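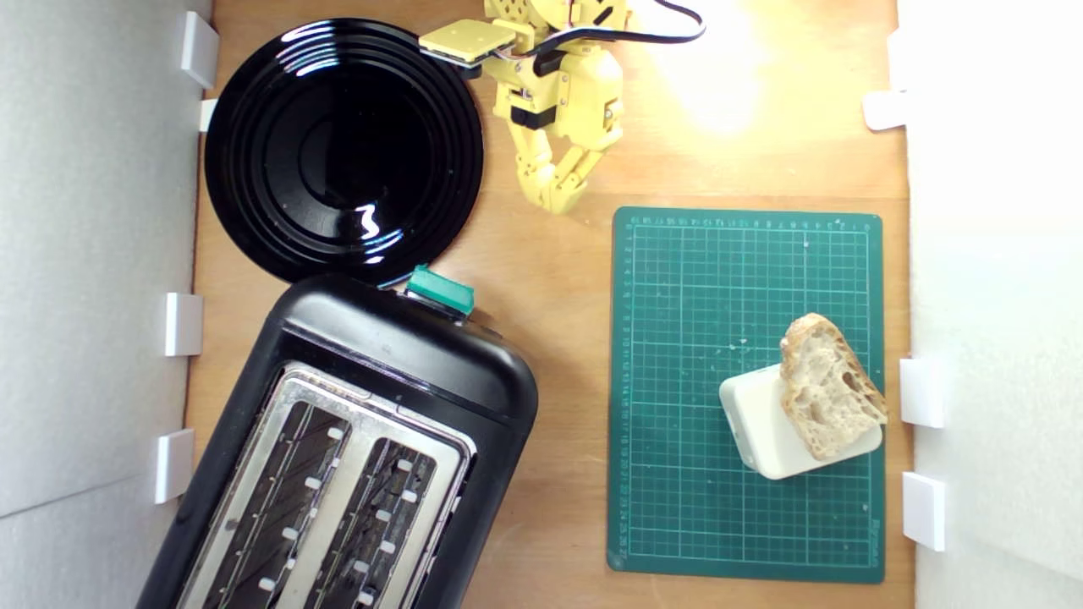 The toast table at our Heltorcombe workshop, with one of our yellow arms.

About Zusside

Zusside is a small company that teaches robots everyday kitchen work. We do not write a program for each movement. A person guides the arm through the task by remote control, the movements are recorded, and later the robot learns from many such recordings. We started in January with one table and one arm, in two rooms above the old Bullen print shop.

Our first task is toast. It sounds very simple, and we also thought so at the beginning. But bread is a difficult material for a robot. Every piece has another shape, the crust is hard and the inside is soft, and a slot of the toaster forgives only small mistakes. Until today we have recorded 751 demonstrations of this task, and we have kept 327 of them for training. The others were too slow, or the operator changed her mind in the middle, and we prefer not to teach the robot our hesitations.

How we work

Nelly Villca leads the demonstrations. She trains every new operator for 2 weeks before their recordings are counted. So-yul Do designs the fingers of the gripper and prints them in our workshop. Alun Foulkes takes care of the software and of the visitors. Each operator works in short sessions, because the hand becomes tired and the recordings become worse.
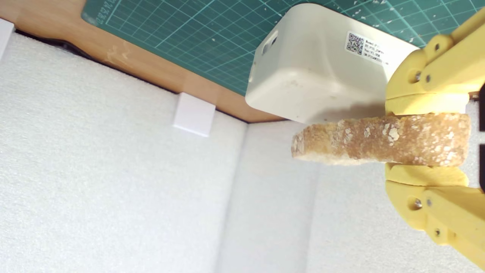

A slice of crusty bread between the two fingers of the gripper.

We use real bread, and we buy it from the Crăciun bakery on the same street. In the first weeks we tried pieces of sponge. The operators became very fast with the sponge, and then with bread they had to learn again from zero.

Visit us

Schools and small groups are welcome, and guests may try to guide the arm themselves. The next open afternoon is 26th May. Please write to Consuelo Alvarado at the front office so that we can reserve a place for you. Comfortable shoes are recommended, as the operators stand and the stairs are steep.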